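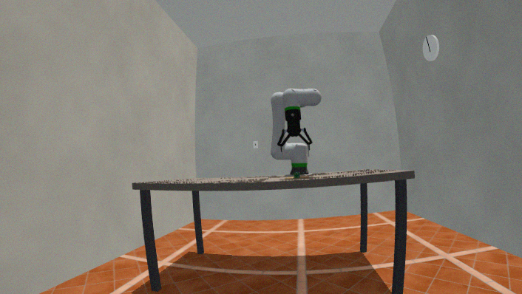 Home | Opinion | Archive | Subscribe

Who asked for a subscription doorbell?

3 April 2020
By the Gunell Review staff

I bought a doorbell last September. It cost more than the old one, which had a button, a wire and a chime, and had worked since before we moved in. The new one came with an account. I had to give it an email address, agree to terms I didn't read, and wait while it updated itself on my porch.

After 30 days it asked me for money. The button would still ring, it said, but if I wanted a record of who rang it, I would have to pay every month. I had assumed that record was the thing I'd bought.

Companies call this "ownership with benefits," or some phrase close to it. I'd call it renting. You pay the purchase price, and then you pay again to keep what you were shown in the store. The same trick has spread to thermostats, bathroom scales and garden sprinklers. My neighbor has a coffee maker that won't take beans unless the beans come from a list.

The defense is always the same. Servers cost money, updates cost money, and customers want new features. Fine – but which customers? I've never met anyone who wanted a new feature on a sprinkler. They wanted the lawn watered. And if the servers are so expensive, maybe a sprinkler shouldn't need one.

I did read the terms in the end. They run to 28 pages. On page 19 the maker reserves the right to end the service "at its sole discretion," with notice by email. So the monthly fee doesn't even buy a promise that the thing will work next year. Try selling a ladder on those terms.

People tell me the market will sort it out. Maybe. But a buyer can only choose the plain version if someone still makes it, and the last time I looked for a plain doorbell in a big store there was one model, on the bottom shelf, behind the batteries.

I'd settle for a label. Put the full cost over five years on the front of the box, in type as large as the price, and say what stops working if I don't pay. I doubt the makers will do it unless they're forced to.

The old chime is back on the wall. The account is still open, as far as I can tell, and it still sends me offers.

Contact | © 2020 Gunell Review | Back to top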